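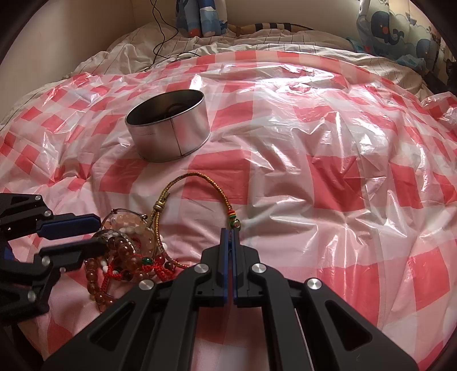 From: Shabnam Memon
To: Belletgate allotments list
Date: 2026-07-22
Subject: Re: Water butts and the top tap

Hello all,

Thanks for this, and sorry for the slow reply, I've been up at the plot every evening trying to keep the beans alive!

> The top tap is down to a dribble again. Before we ring the
> water people, can everyone on plots 28 to 40 say whether
> theirs is the same? Also, does anybody still want a butt
> from Madalum? They need the order by Friday.

Mine is the same, yes. I'm on 28 and it took me ages to fill one can last night (I ate a whole bag of cherries while I waited). The bottom tap was fine when I walked down, so I'd guess it's the join by the compost bays, where we had all that trouble in April. It might be worth someone lifting the cover and having a look before we pay for a call-out.

Yes please to a butt, the slim one if they still do it. I've nowhere to put the fat one unless I move the rhubarb, and I'm not moving the rhubarb. 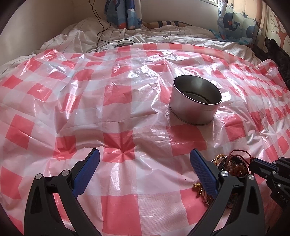 Belletgate Allotments — Top Field Group

Two other things while I'm here. The padlock code on the Ghumman Lane gate has changed to 1126, so please stop trying the old one and then ringing me at teatime. And I've got far too many courgettes. They're in the crate by the shed — help yourselves, and take the big ones first, they're fine in soup.

I can be there Saturday morning with a spanner if anyone wants to look at that join with me.

Shabnam
Plot 28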